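Schuhkartons aufheben oder weg damit?

Themenstarter: kellerfund_2346
Beiträge: 394

Hallo zusammen,
beim Ausmisten komme ich jeden November an denselben Punkt: die Schuhkartons. Ich hebe sie auf, weil ich die Schuhe außerhalb der Saison darin lagere. Meine Frau sagt, die nehmen nur Platz weg und ein offenes Regal reicht. Im Moment geht es um den hier, Größe steht ja drauf:
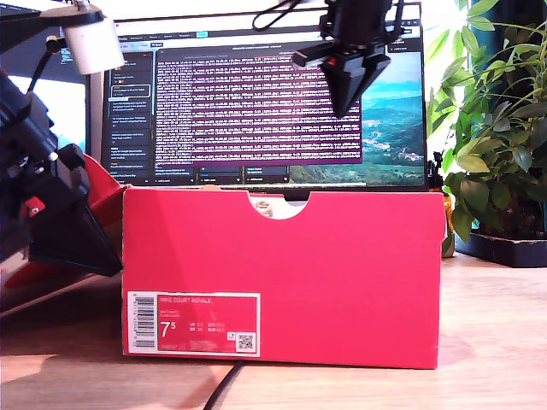

Bei den älteren Kartons habe ich das Etikett immer nach vorne gestellt, damit ich nicht jeden aufmachen muss. Das klappt gut, solange keiner etwas umräumt. Wie macht ihr das? Original behalten oder Kunststoffboxen kaufen?

---

Pirkano
Weg damit. Pappe zieht im Keller Feuchtigkeit, bei mir waren zwei Paar Lederschuhe verschimmelt. Seitdem durchsichtige Boxen mit Lüftungslöchern.

---

Quang Nông
Kommt auf den Keller an. Bei uns in Florkthorpe ist er trocken, da stehen Kartons seit Jahren ohne Probleme. In dichten Kunststoffboxen hat es bei mir eher gemuffelt. Wichtig ist, dass die Schuhe vorher richtig durchgetrocknet sind.

---

Pirkano
Deshalb schrieb ich ja: mit Lüftungslöchern.

---

Rodrigues
Ich behalte die Kartons nur bei Schuhen, die ich vielleicht wieder verkaufe. Mit Originalkarton geht das leichter. Der Rest kommt ins Altpapier. Deckel drauf oder offen, wie lagerst du sie?

---

kellerfund_2346
Keller ist bei uns trocken, Lager ist aber sowieso der Schrank im Flur. Deckel kommt erst am Schluss drauf.
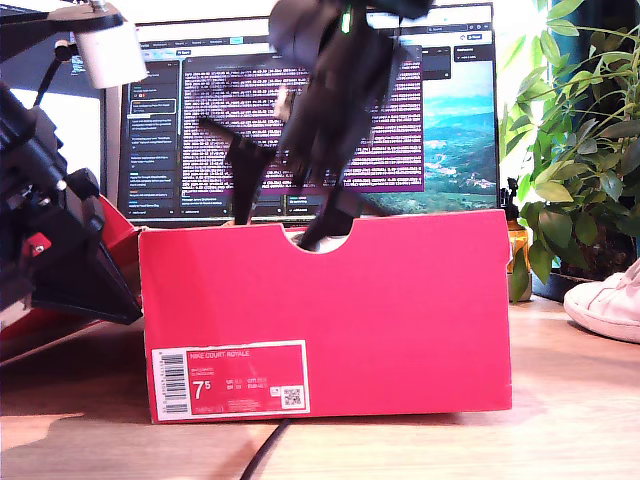

Verkaufen will ich nichts, das ist mir zu viel Aufwand. Papier stopfe ich nur in Lederschuhe, bei Turnschuhen spare ich mir das. Das Griffloch vorne finde ich praktisch, man bekommt den Karton damit gut aus dem Fach gezogen. Man muss beim Einräumen nur aufpassen, dass nichts durchhängt wie dieses schwarze Teil da, sonst bleibt man am Nachbarkarton hängen.

---

Urum
Durch das Loch kommt auch Staub rein. Ich klebe es von innen mit einem Stück Packpapier zu.

---

Quang Nông
Würde ich nicht machen, etwas Luft schadet nicht. Den Staub wischt man beim Rausholen ab.

---

Urum
Bei Wildleder wischst du da nichts ab. Aber gut, für Turnschuhe ist es egal.

---

kellerfund_2346
Danke, ich behalte die Kartons vorerst und nehme für die Lederschuhe zwei Boxen mit Löchern. Welche Maße haben deine, Pirkano? Mein Fach ist nur 35 cm tief.

---

Pirkano
Messe ich am Montag nach, bin gerade nicht zu Hause.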